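Went to the Wednesday night screening at the Bruvell, the small house on the second floor in Bevport. It holds 169 and it was close to full. They showed Kratochvíl, followed by a talk with Dörte Frerichs, who plays the landlady. Notes from the talk, in order.

1/ Frerichs has 11 minutes on screen in a film that runs over two hours. She said her contract was for four shooting days and it became nine. None of the extra days were in the script she signed for.

2/ The stair scene was the first thing she shot. She had met the lead actor that morning. The director wanted them to look like people who had argued for years, so he had them argue about parking for half an hour before they rolled.

3/ She started out dubbing. Her count is 357 episodes of television, mostly nurses, aunts and one police horse trainer who stayed on for three seasons. She still does it between films and says it pays more regularly.

4/ Someone asked about villains. She has played two. She would like more, but says the parts written for women her age are usually mothers who know something and won't say it until the last reel.

5/ On money: the film was made by Rokex, which had never done a feature before. They had 235 people apply for the open casting and saw all of them. The boy who plays the grandson came from that.

6/ She doesn't watch dailies. She watched them once on an early job and spent the next week fixing her left hand.

7/ Best answer of the night was on accents. She grew up on the coast and was told at drama school to lose it. For this part she was asked to put it back, and she had to phone her sister to check some of the vowels.

8/ Side note on the evening itself. Doors were at 7, film started at 7:20, talk finished a little before 11. The sound was low in the first reel and someone went up and fixed it.
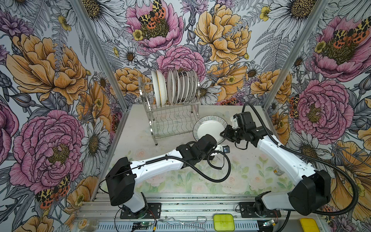 Dishes going into the rack, flowers on all three walls.

9/ The film gets a regular run at the Bruvell in July. After that it goes to five other towns. Frerichs will be at two of those but didn't say which.

10/ She's shooting a comedy next. Bigger part, she plays a retired judge. The script had 3,000 words of hers in the first draft and she has asked them not to cut it.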